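Two-armed robot station in Ruggiero works through cups, plates and scraps

01/12/2020

RUGGIERO — A small workshop on the east side of town has started recording the handling examples it plans to use to train a two-armed robot, the company behind the project said.

Madum, which builds software for light kitchen and cafeteria work, set up the station in January. It has collected 1,694 recordings so far and wants 3,000 before it trains the first full version of its system. An earlier, smaller version was trained on 400 recordings and was used mainly to check that the equipment and the software were talking to each other.

The work is done at a single table. A person guides both arms through a short task, such as moving a cup or clearing something off a plate, while cameras record what happens and the software stores the position of each joint. One pass through one task counts as one recording. The operator then resets the table and starts again.

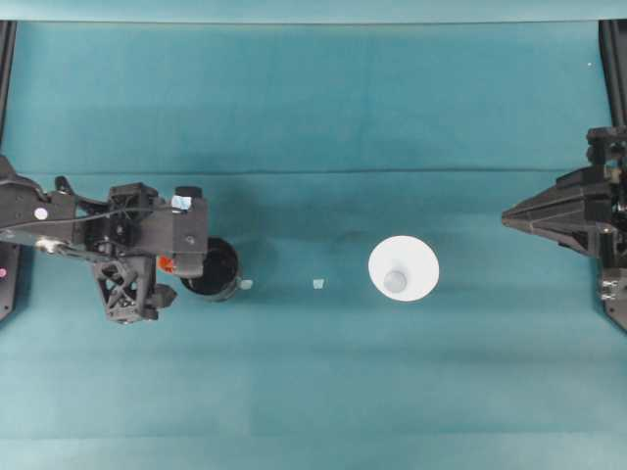 By the Brunholm Business Desk

The items on the table are ordinary and cheap. At one point in the recording work they included a black cup near the left arm, a white paper plate close to the middle with a small bluish-gray piece sitting on it, and two tiny pale scraps on the teal covering.

Madum said the scraps are a useful test for the system. Small flat items are hard for a gripper to pick up, and they are easy for a camera to lose against a busy background. The company chose a plain covering for the first round and plans to switch to patterned ones later.

Operators work in shifts of two hours. Each shift begins with a check of the arms, followed by a few practice passes that are not saved. After that, the operator follows a list that gives the task, the starting place for each item and which arm should move first. The list changes from shift to shift so that the system does not learn to expect a cup in the same place every time.

Not every pass is kept. Recordings are reviewed the next morning, and a reviewer throws out the ones where the arm stalled, the wrong item was moved or a camera dropped out. Passes with a small mistake that the operator corrected are saved under a separate tag — Madum said it wants the system to see how a slip is fixed.

The equipment was supplied by Previco, which assembles bench-size arms for schools and small firms. Under the agreement, Previco gets a copy of the joint readings to study wear on its parts, and Madum keeps the video. Neither company would say what the station cost.

Cups get the most time. Of the recordings kept so far, 881 involve picking up, moving or setting down a cup of some kind. The rest are split among plates, small loose items and tasks that use both arms at once.

Each task is recorded from more than one angle. A camera over the table takes in both arms, and a smaller one near the gripper looks past the fingers at whatever they are about to reach. Madum said the close view matters most in the last part of a reach, when the arm itself can hide an item from the camera above.

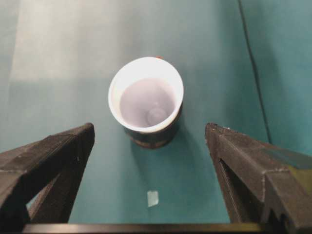
What comes next

Madum expects to reach its goal for the first round by spring. The company will then train the system and run it on the same table with no one guiding the arms. Those trials will use the same kinds of items, along with some that were left out of the recordings on purpose.

A second station is planned for Brunholm, where Madum rents space above a print shop. It will use a different table height and different lighting. The company said it wants to know how much of what the system learns in Ruggiero carries over to another room, and how many new recordings are needed if it does not carry over well.

Madum is also looking for part-time operators for both sites. No background in programming is required, but applicants will be asked to complete a short trial session with the arms. Training takes one day.

The company has not set a date for selling a finished product.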